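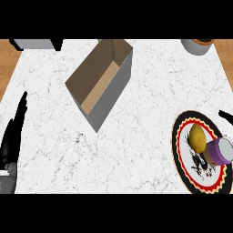 **Equipment planning for two-arm robot cells** is the job of working out what a small automation setup will cost, what has to be bought first, and what can wait. I've helped put together three of these budgets now (the last one for the Plirlow bench at Jormont), and I keep coming back to the same advice, so this article leans on that experience. Start with the work, then price the arms. A sorting job in simulation is a cheap way to do this - you can put an open cardboard box at the far side of a marble tabletop, a lemon and a purple can on a plate at the right, an arm on each side, and look at how much stone lies between the plate and the box. That gap matters for the budget! It tells you how far an arm has to reach, and reach is one of the things you pay for.

## What goes in the budget

People tend to write down the arms and forget the rest. My own list has grown every time, and it now looks like this:

- arms and their controllers
- grippers, plus spare fingers
- the table or frame everything bolts to
- cameras, lights and mounts
- guarding and emergency stops
- cables (more than you think, and longer)
- shipping, installation and training
- a stock of everyday objects to practice on

Grippers deserve their own line. Long thin fingers are great for getting down into a box, but a round fruit and a smooth can ask for different things from the same pair, and you may end up buying two sets. I'd ask for a loan set before signing anything.

## Simulation first

I was slow to come around to this. At Bremeno we ordered the hardware in April and built the simulated bench afterward, which meant we learned about an awkward table height once the table was already on the floor. For Plirlow we did it the other way and ran 248 trial layouts before asking for a single quote. Most of them were dull. A few showed the two arms crowding each other near the middle, and we moved the mounts on the drawing, where moving things is free.

Simulation has its own costs, of course. Somebody has to model the objects, and you'll want a decent computer. It also won't tell you much about worn cables or a gripper pad that's gone slick, so keep some money back for testing on the real thing.

## Quotes and lead times

Get quotes in writing and make sure they cover the same items. Popescu, the supplier we used for mounts and guarding, split delivery out as a separate line, and I liked that a lot more than the bundled price we got elsewhere. Lead times on our arms ran up to 8 weeks. The grippers came later still, so the arms sat in their crates for a while and I got very good at walking around them.

## Running costs

Plan for replacement fingers, software renewals, service visits and floor space. Training comes around again whenever someone new joins the bench. I put these on a separate sheet from the purchase costs and go over it when the service contract is due.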